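Budgeting for the hand-held grippers, second part

2019-08-15

In the first part I wrote why our group wants to collect demonstrations with hand-held grippers before we buy any arm. Some readers asked me about the money, so today I write only about the money. I am not an accountant and my English is slow, please have patience.

Our budget line for this year is 2,000 dollars. It must cover the grippers, the head cameras, the printed markers, the storage and everything small that gets forgotten. The arm is a different budget and it will not be decided until December.

I began with the gripper body. There were two offers. Triltoto sells a finished unit for 800 dollars, with the camera already inside and a calibration sheet in the box. Blackburn sells the body without camera for 600. On paper the second is cheaper, but then one must buy the camera and the lens, and spend days to make the mount stiff. My colleague Pantelis Tsakiris made this calculation for me in the spring and I did not believe him. I repeated it in June with my own numbers and arrived almost at his result, so I owe him a coffee.
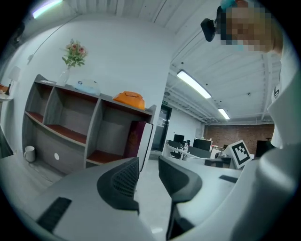
The second question was how many. With one gripper you can pick and place, and for many tasks this is enough. But if you want to fold a cloth or open a box, you need a pair, and two finished units leave you very little for the rest. I decided for one Triltoto now, and a second one when the new budget year opens. I know that many people will say to buy the pair at once, because the versions change and later the two do not match. It is a fair objection. I asked the seller, and he promised in writing that the same version stays available until the end of the year. We will see.

Then the finger pads. When I made my first table I put them as part of the gripper, with zero cost. This was my biggest mistake. The pads are a consumable, like the tires of a car. A replacement set from Plultus costs 129 dollars with shipping, and I have now written two sets in the table. If you do mostly soft objects perhaps one set is enough for you.

The markers cost almost nothing if you print them yourself. Please print them on thick matte paper or glue them on something rigid. A glossy print reflects the ceiling lamps and then the tracking jumps. I keep a small sum for reprinting, as paper corners bend quickly. 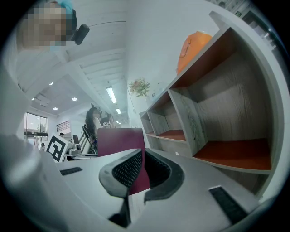 The gripper close to the maroon panel, with a marker card on the desk behind.

Now the space. I had planned to rent a separate room and to pay for it from the same line, but the price was more than the equipment. A normal office with desks and shelves gives you already a good variety of surfaces and lights. The disadvantage is that you must agree the hours with the people who work there, and their patience should be in your plan too, even if it has no price.

For the storage I looked at Trerkus, who ask a monthly payment, and at plain hard disks. I took the disks. Buy two of the same size and copy every evening. Write also the cables and the chargers in the table, each on its own line, otherwise they disappear and you pay them from your pocket, as I did last year.

What I still do not know is how to count the hours of the operators. In my table they are at the moment a separate page with only question marks. If somebody has a good method for this, please write it in the comments, also in a language other than English.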